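Gradis two-arm tabletop kit: notes and data card

Status: working, mostly. Last touched in May.

What you get
The Gradis kit comes as two arms, a pair of table clamps per arm and a bag of spare fingertips, orange, ribbed on the inside. Clestbridge sells it as ready in an hour. Ours took an afternoon, most of it spent finding out that one clamp had been packed inside the foam of the other box. We bought it with our own money and have sent it back zero times, so call this a mild recommendation.

Both arms mount at the front edge of the table and reach in over the wood. Leave more room between the bases than the leaflet suggests. The arms have no manners and will both go for the middle.

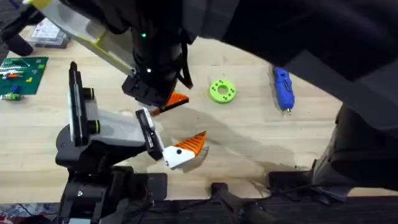 What is in the set
213 episodes, recorded with the kit as shipped
25 of them marked "do not use" and included anyway, in their own folder
60 percent single-arm picks, the rest with both arms
One log file per episode, in the Palacios format, sorry

Each episode has a fixed view and a wrist view. Use the fixed view to see where everything is and the wrist view to see what the fingers were up to.

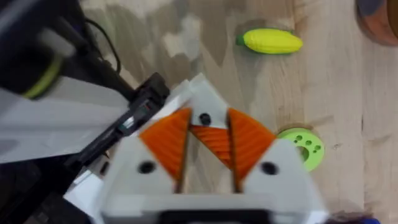
Blur is our main complaint about the kit. The wrist camera picks its own exposure, and the setting that should stop it is grayed out in the Flestmont driver. If your model needs crisp edges, filter hard. Big, loud shapes survive well enough: the toy corn still reads as corn, kernels and all, while the ribs on the orange pads go soft. We left these stretches in, on the theory that your camera will do it too.

Known problems
Firmware 11 forgets the home position after a power cut.
The leaflet has left and right swapped on page two.
Support answers quickly, usually with the leaflet.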